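Workshop notebook – desk 7, Thursday

Started just after nine with a cup of tea and good intentions. The plan was to sort out desk 7 properly before it goes over to the Cisano people, and to settle what stays on it for good and what goes back in the tub. I'd been putting this off for ages (it's the desk everyone dumps things on, me included), so the first half hour was all clearing. Two rolls of tape, a stack of Parnum catalogues, a charger that fits nothing we own, somebody's lunch container. Lid missing. If it's yours, it's in the sink.

Wiped the top down twice. There was a sticky ring near the front that wouldn't shift with the ordinary spray, so I used a bit of the citrus stuff from the Lopes tin and it came straight off. Didn't seem to hurt the colour at all. Please don't use it on the timber though – I tried a dab on an offcut and it left a pale patch I still can't get rid of.

Next, the ledge. I really like having that ledge! Anything you put up there is out of the way but still in easy reach, and it makes the whole desk feel less bare. The cactus went up first, then the little succulent in its white pot and the pink animal. I keep calling it the elephant and I've been told it's a horse. Could be either, I've written "pink animal" on the list and I'm leaving it at that. The mouse is too big to sit up there comfortably (I tried, it slumped forward every time) so it lives down on the desk.

The yellow cup I wasn't sure about. It's a nice soft colour and it's useful, but last month it was always getting knocked over when it stood near the front. Further back, below the cactus, feels right. I've put that down as its home spot for now.

Water bottle is the one thing that moves about. I had it over to the left for a while, then tried it further along near the mouse to see which I liked better. Left is better for reaching, and it doesn't hide the number.
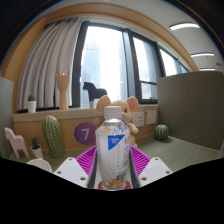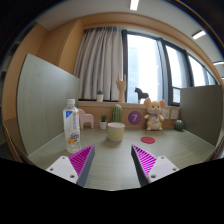 Desk 7: bottle, mouse and the purple number sign.

Couple of notes on the sign while I think of it. The round ones are much easier to find from across the room than the old paper labels, which curled up over summer and ended up on the floor. I'd like the same purple for the rest of the row if Cindden still have it. Their order code is 1314, written inside the cupboard door as well. Last time we paid for delivery twice by accident, so check the basket before you hit the button.

Measured the tub shelf while I was at it. It's 524 mm deep, so the big tubs fit with the lids on but only lengthways. I'd been jamming them in sideways for months and wondering why the door wouldn't close. The spreadsheet now has over 2000 lines in it, a good few of them for things we threw out ages ago, so that's a job for a rainy afternoon. I'm not doing it alone.

Still to do:
Dust the cactus with a soft brush (the spines grab every bit of fluff going).
Find a proper tub for the plush toys, they're sharing with the cups at the moment.
Fix the wobble on desk 3, I think it's only the front foot.
Ask Cisano whether they want the desk things left out or packed up.

Stopped at half past twelve. The mouse's bow had worked loose while I was shifting it about so I retied it, a bit lopsided but it'll hold. Spare keys for the tub cupboard are back on the hook by the kettle – please put them back there when you're done, I spent a good ten minutes hunting for them this morning.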